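Part 4: Leveling the table and fitting the rods

If you followed my Part 3, your Plurkitz is standing on its own legs by now and you're wondering why there are still so many bags of hardware on the floor. Same thing happened to me! I've put this table together twice (once for us, once for my neighbor Styliani Kokkinos, who paid me in baked goods), and this is the part where I slowed down both times.

You'll need the long hex key from the Drorero bag, a spirit level, a soft cloth and a second person for step 3. Give yourself an evening. The printed booklet says 59 minutes and I'd love to meet whoever managed that.

1. Move the table to where it's going to live. Don't level it in the garage and then carry it in, like I did the first time. Floors are all different, and mine slopes toward the back door more than I ever knew.

2. Lay the level across the short side, then the long side, and turn the feet until the bubble sits in the middle both ways. Go a quarter turn at a time. Do all 4 corners, then go back and do the first one again, because it will have moved.

Caution: don't back the feet out past the red line on the thread. They'll hold for a while and then they won't.

3. Slide the rods in from the goalie end. One person pushes, the other waits inside the table with the bumpers and the players. The order on each rod is bumper, players, bumper. I got it wrong on the three-man rod and had to pull the whole thing back out, with some language.

4. Fasten the players, but only finger tight for now. Turn each rod so all the feet point straight down, look along it from the handle, and then snug the screws up. There are 16 screws in the bag marked G and the spares are in with them, so don't panic if you have leftovers.

Note: if a rod feels gritty, wipe it down and put one drop of silicone spray on the cloth. Never spray the rod while it's in the table. It drips on the playing field and you'll be chasing that slippery patch for weeks.

5. Push on the handles. The Gavalas grips (the rubber ones) go on much easier with a little warm water and dish soap. Leave them overnight before anybody yanks on them.

6. Get a ball out and set it down near the middle of a flat surface. If it wanders off toward one goal, go back to step 2. 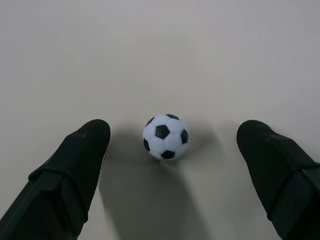
7. Hook up the ball return and clip on the scorers. The clips go in from underneath, flat side out.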